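The clothes airer arrived, in bits

We've been drying clothes over the backs of chairs since we moved to Grellport, and by April I'd had enough. Every doorknob had a sock on it. So I finally ordered a proper freestanding rack from Visico, the white kind with poles that slot into a base, and cleared a table for putting it together.

I am a table assembler by nature. The floor is for people with better knees.
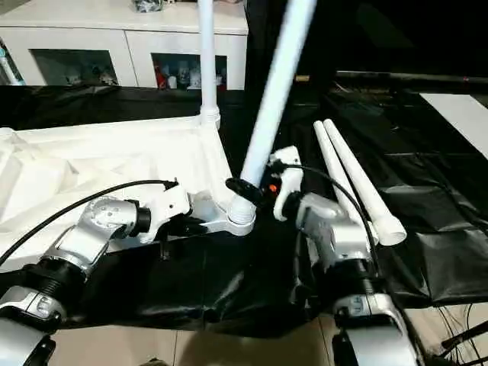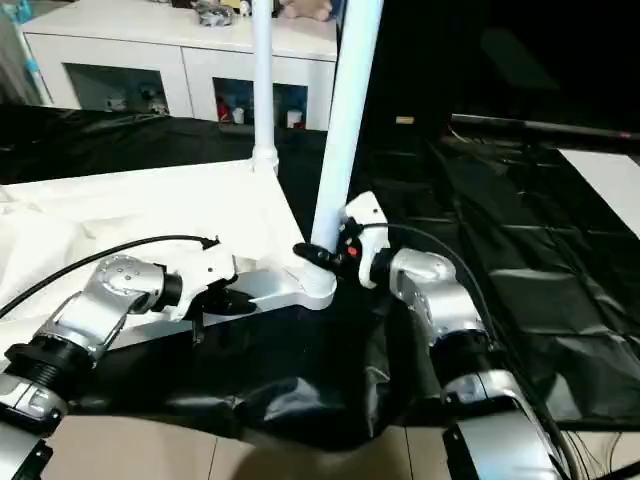
White poles, white fittings, and black plastic across the table.

Can you put one of these together without any help?

Most people could manage the base and lower poles alone, but a second pair of hands makes the tall bits much easier, especially when you're lining up a joint at one end while the other end is off near the light fitting.

Anyway, the base. I got precious about the base. My last rack was a Vilitz, a cheap one I bought in my share house days, and it leaned from the afternoon I built it until the afternoon it went out for hard rubbish. I'm fairly sure I'd done the bottom joints up tight straight away, one at a time, feeling very capable. By the time I got to the top nothing met anything else and I just sort of bullied it together. You could hang tea towels on it. Jeans were a gamble.

So my rule now is to do everything up finger tight, get the whole frame standing, have a good look at it from the hallway, and only then go round and nip things up. It takes longer and I had to stop halfway for toast, but I'm happier with it!

The instruction sheet had 9 steps on it and I'd argue with step 5. It wants the cross rails on before the uprights are settled, and I tried it their way, then undid it and went back to mine. The drawings are also tiny. I ended up taking a photo of the page on my phone and zooming in, which made me feel a hundred years old (colour would've helped, or even one arrow).

A few things I'd tell my sister if she bought the same one:

Put something soft down first. Glossy white tube shows every scuff, and so does my table.

Keep the bag with the small fittings inside a bowl. I used the big salad one.

Work out where it's going to live before you build it, and measure the doorway. I measured the wall and forgot the doorway – there was some tilting and a bit of language.

It lives in the back room now, next to the window, where the arvo sun comes in. I bought a length of non-slip matting from Munasinghe's on the corner to go underneath because the floorboards slope a bit at that end. Three dollars a metre, cut while you wait, and they always ask what it's for.

First load on was towels, which was brave of me. Next up are the doona covers, and I'm still working out whether you fold them over two rails or drape them over the top like a tent. The tent looks better but I suspect the middle stays damp. If you've got a system, leave it in the comments, and please don't say tumble dryer – I've seen our power bill.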